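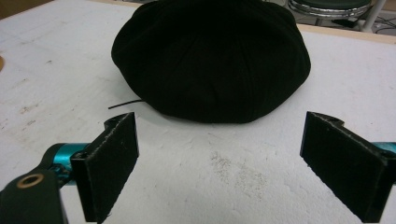
Figure 6.1. Open fingers and a soft black hat on the worktable.

Chapter 6
Collecting Demonstrations

By now you've trained a small policy on data that I handed you, and I bet you never asked where it came from. Fair enough! I didn't ask either when I was starting out. Then I joined the Skevent project and had to make my own, and I spent most of a September holding a gripper in my hand, picking up hats.

Our first set, which I named Huta, had 2749 demonstrations in it. I was very proud of that number. I trained on all of them over a weekend, and the policy was terrible. It reached for the same patch of table every single time, wherever the hat happened to be, and closed its fingers on air.

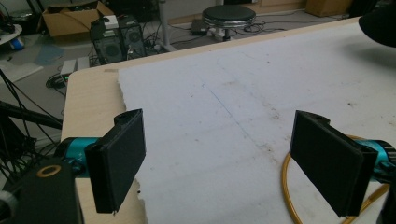

So I went back and watched my own recordings (a painful afternoon, I recommend it). I had been starting every grasp from nearly the same pose. I had been putting the hat down in whatever spot was easiest on my wrist. And when I fumbled a grasp I stopped, deleted the take and did it over, so the model had never once seen anybody recover from a bad start.

The second set, Matar, had only 174 demonstrations, and it beat the first one easily. I moved the hat between takes, turned it, squashed it a little, came in from high and from low, and kept the fumbles as long as they ended in a grasp. We'll work with both sets in this chapter, and you'll get to see the difference for yourself in Section 6.4.
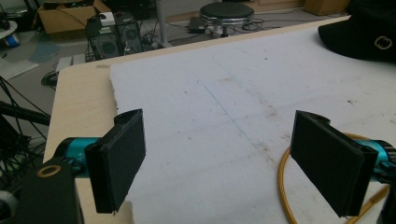 Soft things are a good place to begin, by the way. A block has the same shape whichever way you drop it, but fabric folds and slumps, and you'll find yourself making tiny choices about where to pinch. Try to notice those choices - your model will be learning them whether you meant them or not.

Before you read on, record 30 grasps of any soft object you own. Don't plan them. Save the whole lot, bad ones included, and keep the folder handy for Section 6.1.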